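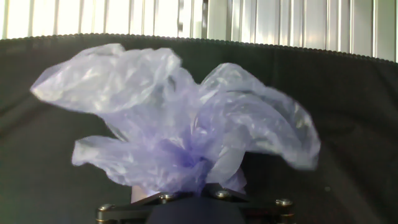 Fujimoto Building – Waste and Recycling Room
Housekeeping and Safety Inspection Checklist

Date of inspection: 31 August 2022
Inspected by: Shiuli Debnath
Reviewed by: Itsuki Uchida, Building Services
Previous inspection: January

Ratings: S = satisfactory, A = action required, N/A = not applicable

Section 1. Access and floor

1.1 Door opens fully and closes without assistance – S
1.2 Walkway to bins clear of boxes and loose material – A
Comment: Flattened cartons were leaning against the wall beside the door and had begun to slide. Moved during the inspection. Cartons are to go directly into the cardboard cage.
1.3 Floor free of spills and film plastic – A
Comment: Two thin bags were found underfoot near the sink. Film of this kind slides easily on a smooth floor and must be picked up when seen, whoever dropped it.
1.4 Lighting adequate at all bins – S

Section 2. Plastic bags and film

2.1 Film collected separately from rigid plastic – A
Comment: Bags continue to be placed in the bottle bin. The Zingate collection terms do not allow film in that stream. New label requested.
2.2 Bags empty before being placed in the film bin – S
2.3 Knotted bags opened and checked – A
Comment: A knot can hide glass, food or a used blade. Staff should undo it where this can be done safely, wearing gloves. If it will not come undone, the bag goes to general waste.
2.4 Lavender bags kept apart from clear bags – S
Comment: Pale purple film is accepted in the colored film sack only. Crumpled bags are acceptable and do not need to be folded, but should be pressed down so that the sack can be tied.
2.5 Film stored away from heaters and vents – S

Section 3. Bins and equipment

3.1 Lids and foot pedals in working order – A
Comment: Pedal on Bin 21 sticks. Reported to Tollon under the service agreement.
3.2 Gloves available in all sizes – S
Comment: Medium running low. Fakalus order to be brought forward.
3.3 Hand washing supplies stocked – S
3.4 Sharps container present and below fill line – S
3.5 Compactor key held at front desk – N/A

Section 4. Follow-up

Items 1.2 and 1.3: reminder to be sent to all floors. S. Debnath.
Item 2.1: label to be fitted at eye level, with the old one removed. S. Debnath.
Item 2.3: wording to be added to the room notice. I. Uchida.
Item 3.1: bin to stay out of use until repaired.

Reviewer's comment: Agreed. Please recheck Section 2 once the new label is up and attach the result to this form. – I.U.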